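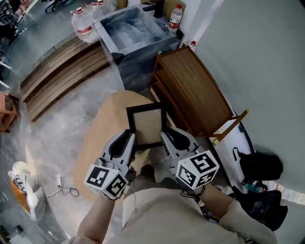 Framed piece held by both edges with the hand grippers, over the round table.

Thread: Demo shifts and the packing line – what changed for your people?

benchrate_ok
We pack framed goods at Cetano, mostly small frames with thin borders. Since February two packers per shift have been moved off the line to do handling demos with hand-held grippers, and the recordings go to Borix for the arm that is supposed to take over station 2. Target is 130 usable demos per operator per shift. I write the work instructions, so I am interested in what other sites did about rates, breaks and pay grade.

tarrow
First question is who took over the packing volume. At our site the line rate stayed where it was and the remaining people absorbed it. That caused more trouble than the arm did.

benchrate_ok
Rate was lowered for the first month, then restored. The packers noticed.

mill_side
130 is high for framed goods. A frame has to be taken at both edges with even pressure or it twists when you lift. With bare hands you correct that without thinking. With grippers you have to watch the jaws. We set 90 for flat items and the rejection rate dropped.

kelpgauge
Disagree. 130 is fine if the reset is short. Our people at Lakora went past it by the second week. The limit was where the parts were staged. Move the stack within reach of the table and measure again.

mill_side
Reached it with what wrist load? The gripper plus the marker cube sits out in front of the hand all shift. We had two complaints to occupational health and went to 40 minutes on, 20 off.

kelpgauge
Fair. We rotate hourly. I would not run anyone on it for a full shift.

tarrow
On pay grade: ours were kept on packer grade with the argument that it is the same task. It is not the same task. They decide which attempts to discard and they write the notes on failed grasps. Baluyot reclassified theirs as technicians and kept the experienced packers. We lost ours.

oldstock_jim
Contrary view. I did demos for a season and preferred packing. You pick up the same frame, turn it, put it down, and at the end nothing has shipped. The grade would not have changed that for me. Ask people before you assign them.

benchrate_ok
Assignment was by seniority, no one was asked. I will raise that on Wednesday together with the rotation. Does anyone have a reject threshold in writing? Ours is "operator judgment", and the 2 shifts do not judge alike.

mill_side
Ours: discard if the item slips in either jaw, or if it touches the table edge on the way down. Review a sample of 1,000 across both shifts before you change the wording.

kelpgauge
Same here, except we keep the slips and tag them. Borix asked for those separately – check your agreement before you discard any.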